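Setting up and looking after a two-arm table-clearing cell

Category: Workshop Tips > Small Machines > Arms and Grippers

The notes below cover the Bruvo cell, which sorts cutlery, cups and kitchen odds and ends on a light tabletop. They assume the arms are already bolted down and talking to the Olon controller. Power off at the wall before touching any joint.

Table. Wipe the surface with a damp cloth and dry it. Crumbs and grease smears show up in the wrist cameras as small dark marks, and the software will now and then try to pick one up. Check the clamps under the table. If the far edge has shifted against the floor tape, move the table back before running anything.

Backdrop. Hang a plain pale curtain behind the table and keep it clear of the arms at full reach. Iron out hard creases. Stand legs go outside the working area.

Finger alignment. Close each gripper on nothing. The tips should touch and the lower parts should stay apart. If the tips cross, loosen the two screws at the base of the left finger, square it up and tighten again. Do not bend the finger. Repeat on the other arm.

Cutlery. Lay the knife and fork side by side with the handles toward you and a small gap between them. Polished steel throws glare, so dim the front lamp until the blade edge is readable on the monitor.
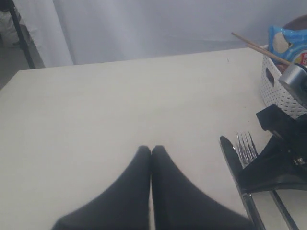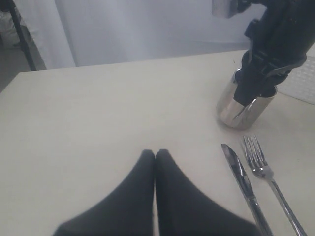
Closed fingertips over the tabletop, with the knife and fork laid out to the right.

Cup work. Run the cup routine at low speed first. The gripping end must enter the mouth of the cup without rubbing the rim. If it rubs, raise the approach height by 2 mm and try again. Thin metal cups dent easily, so keep the grip force setting at 200 or lower.

Finger covers. Inspect them after every 1000 cycles. Replace a cover when the weave has gone shiny at the tip or when a knife handle begins to turn in the grip. Ours lasted almost 319 hours. Wash covers by hand with dish soap, rinse, and dry them flat. Fabric softener leaves a film and the grip suffers for weeks.

Straps and cables. Any strap on the arm should be snug but still let you slide a fingernail under it. Move the arm by hand through its full travel with the power off and watch for a cable that pulls tight at the wrist.

Bolts. Mark each bolt head and bracket with one line of paint pen. A broken line means the bolt has turned. Retighten, clean off the old mark and draw a new one.

Camera lens. Use a dry microfiber cloth only. Recalibrate if the camera has been knocked.

Tags: gripper care, two-arm cell, cutlery, calibration

3 comments

maddocks_bench
The paint pen tip works on our older cell too. Use yellow on black brackets, the white rubs off.

Platano
What do you do about drift between the two arms? Mine agree in the morning and are off by lunch.

tinsnips
Platano, let them warm up with the power on before you calibrate. Also check the base plate, mine had a washer missing.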